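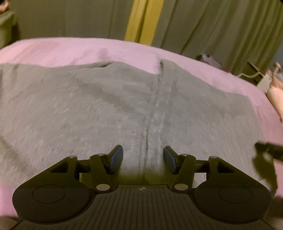

Hallemar records how members of state legislatures vote and publishes the results as plain tables. The work covers floor votes, committee votes and motions to table, each entered by hand from the official journal and checked by a second reader. Readers work from home on their own schedules. Each entry carries the bill number, the chamber, the date of the vote and the page of the journal on which it appears. Votes changed after the roll was closed are entered twice, once as cast and once as corrected.

The database holds roughly 3000 roll calls from 43 chambers. Voice votes are left out unless a member asked for the result to be recorded by name. 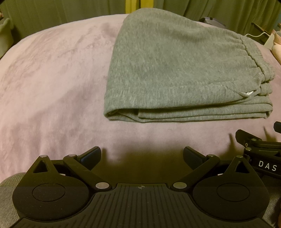

Hallemar | Roll Call Records Department

The department is led by Kilian Bühler, who wrote the entry rules now in use. Those rules run to 183 numbered items and cover absences, pairs, excused members, vacant seats and members who switch party during a term. A member who switches is listed under the party held on the day of each vote.

Tables are built with Zatum, our in-house entry tool, and released in two forms: a full file and a summary by member. The summary does not score or rank anyone. Party unity figures are given only for votes on which a majority of one party opposed a majority of the other.

Corrections may be sent by any reader. Include the bill number and the journal page. Last year the department received 552 correction requests, and each one was logged with its outcome. The next full file is due in April.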